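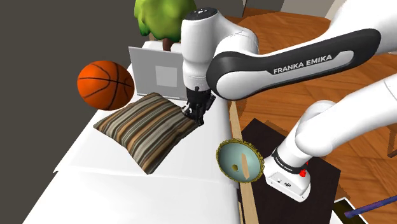 The corner of a striped pillow. Story by Adanech Seyoum.

The Feather Pillow

When my grandmother moved out of the house at Grestance she took the kettle, the good scissors and one pillow, and left the rest for my uncle to argue with. The pillow had been on her bed since before my mother was born, and it had gone flat in the middle in the way of old feather pillows, so that you had to fold it over like a letter before it was any use to your neck. She wouldn't hear of a new one. My mother bought her a new one anyway, every December, and every December it went into the cupboard with the others.

I was 12 that winter and sharing her room, and I'm a light sleeper, so I knew that she talked at night. I thought at first she was praying. Then one night the wind dropped and I heard her say, quite crossly, "Well, you should have shut the gate, then," and I understood that she was talking to my grandfather, who had been dead for six years and had never, by all accounts, shut a gate in his life.

I lay there and listened, which I suppose I shouldn't have done. She told him about the price of onions, and the bus to Prunard that came at half past or didn't come at all, and old Mr Koech's knee. She told him I was growing out of my shoes again and had his ears, poor child. Then she would stop for a bit, just as you do on the telephone, and laugh at something, and turn over.

In the morning I asked her whether he ever answered. She was buttering toast, and she went on buttering it right up to the edges, the way she liked it done.

"He was never much of a one for answering," she said. "He listened, though. You could tell by his feet."

I didn't know what to say to that, so I ate my toast. But that evening, when she'd gone down to see to the stove, I went across to her side of the room and bent over the flat old pillow (feeling very silly, I must say, and keeping one ear on the stairs) and told him that I didn't mind about the ears.

Then I folded it over for her, like a letter, and got back into bed before she came up.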